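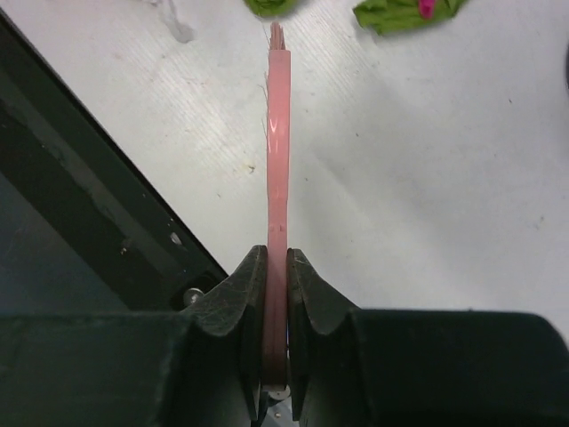

# Small pink things for a white table

Jun 4, 2018

The white table shows everything. I wiped it again this morning and the scuffs and specks are still there, so I've given up on making it look new and settled for keeping the loose bits off it.

For that I've been using the pink stuff from the bottom drawer. I paid 22 for the lot at Jollden last October, and most of it has held up fine. The long flat piece is the exception. It has gone frayed at the tip, with fine fibers sticking out. I trimmed a different one once and it frayed again within 6 days, so this one is staying as it is.
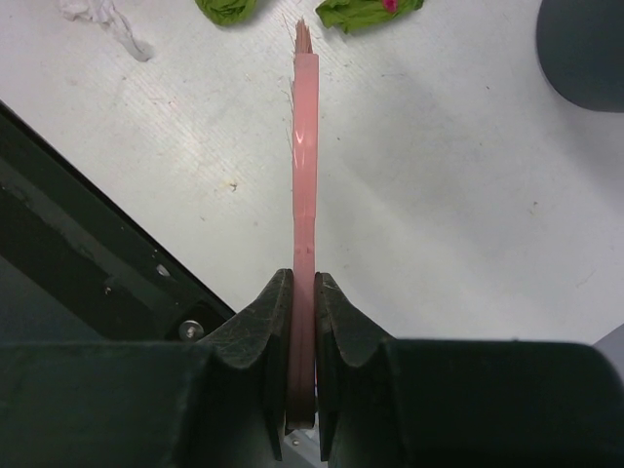 I still reach for it when something is stuck in a narrow gap. A cloth is better for the open part of the table – one long wipe toward the edge, then shake it out over the sink. Dekix sells a stiffer version, but the handle is too thick to go in my drawer.

The other part I like is the pink holder, which is somewhere between a tray and a dustpan. It's shallow, with a raised wall at the back, and scraps can sit in it until I get around to the trash. Soft green bits and thin scraps of white go in there first.

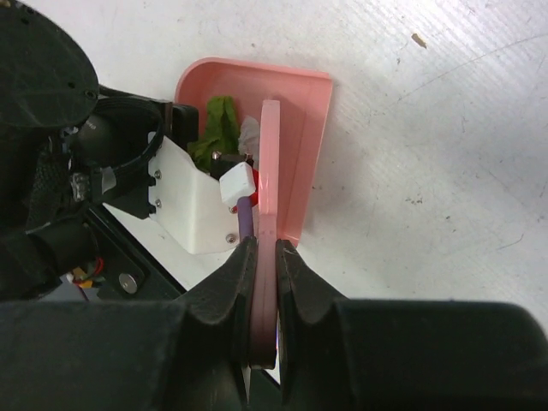 I empty it at night and rinse it if it needs it. The thin plate stays with the holder, same pink, and they go back in the drawer together. The frayed one goes in a jar by the window. I'm looking at a bigger tray from Pemley, but I want to measure the drawer first.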